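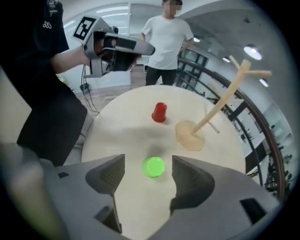

One organizer told us flat out that the shortlist for the Barasa lifetime award is never the real shortlist, and that by the time the press release goes out at least one singer has already turned the thing down over the phone. We heard versions of this so often that we ended up building a whole section around it.

Home Culture Music Television Awards Research More

4. Who says no, and when

So, refusals. I came into this project thinking a star who didn't want a prize would just say so in public and enjoy the attention (some do, of course!). Most of our cases look nothing like that. The invitation goes to a manager, the manager sits on it for a week or two, and then a polite note comes back saying the artist is touring. We went through 3,536 pieces of entertainment coverage mentioning either the Barasa or the smaller Musimero prizes, and nearly 400 of them hinted at a refusal in some way. Very few used the word.

Figure 2. Items from the coverage set, sorted by how openly a refusal was mentioned.

We sorted the hints into 3 groups: open refusals, where the artist is quoted; soft ones, where a "source" or "friend" does the talking; and what I started calling ghosts, where a name gets tipped in April and is simply gone from the list by the ceremony. The ghosts were a pain to code. My co-author and I disagreed about a lot of them, and I still think she was too generous with the gossip columns, especially the Orkbridge ones, which tip pretty much everybody every year.

Television people behave differently from musicians, and I wish we had more to say about why. The soap actors in our set almost never refuse. The hosts of Fimik, the Saturday-night quiz, refused 2 times in a row and then accepted, with the same columnist calling them humble on all three occasions. Musicians refuse early in their careers or very late, and there's a long stretch in the middle where they take whatever they're offered.

One caution before the next section. A refusal only gets into our data if somebody leaked it, so quiet artists with loyal managers are missing. We tried to get the raw invitation lists from both prizes and got one friendly no and one silence. Section 5 looks at what happens to record sales after a leak, using the open group only.

14 shares 6 comments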